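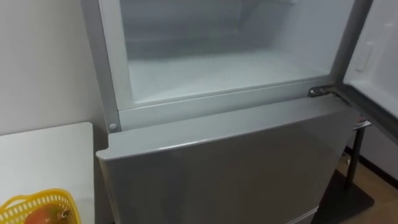 **Unit 13: Faults That Produce No Error Message**
Household Robotics Laboratory. Instructor: Salamatu Okoro

This unit examines a failure recorded during acceptance trials of the Vavosby kitchen assistant. Students should read the handout before the laboratory session and bring a printed copy of the trial log.

**The task**

The robot was instructed to open the freezer compartment, place one item inside, and close the door. The program treated the task as complete when the arm had returned to its rest position.

**The fault**

In trial 24, the arm followed the closing path in full and returned to rest. The door had stopped short of its seal. The log reported success, and the appliance remained partly open until Ebuka Wike inspected it at the end of the shift. The temperature record showed a steady rise over some 2 hours.

**Findings**

The review, led by Amarachi Iyamu, identified the following:

- The closing path was recorded with an empty door. Added weight on the door shelves changed the force needed to close it.
- The force limit, set low to protect people's hands, ended the push early. This event was stored as a notice and did not reach the operator.
- No check of the door's position was made after the arm withdrew.

The force limit was correct and was not raised. Students must not propose raising it as a remedy.

**Required reading of terms**

*Silent failure:* a fault after which the system continues to report normal operation.

*Postcondition:* a statement about the surroundings that must be true when a task ends. "The arm is at rest" describes the robot only. "The door is sealed" describes the result.

**Assignment**

Write a postcondition check for the closing task. State which sensor supplies the evidence, how long the robot waits before checking, and what it does when the check fails. Submit written work to Bukola Effiong before the next laboratory session.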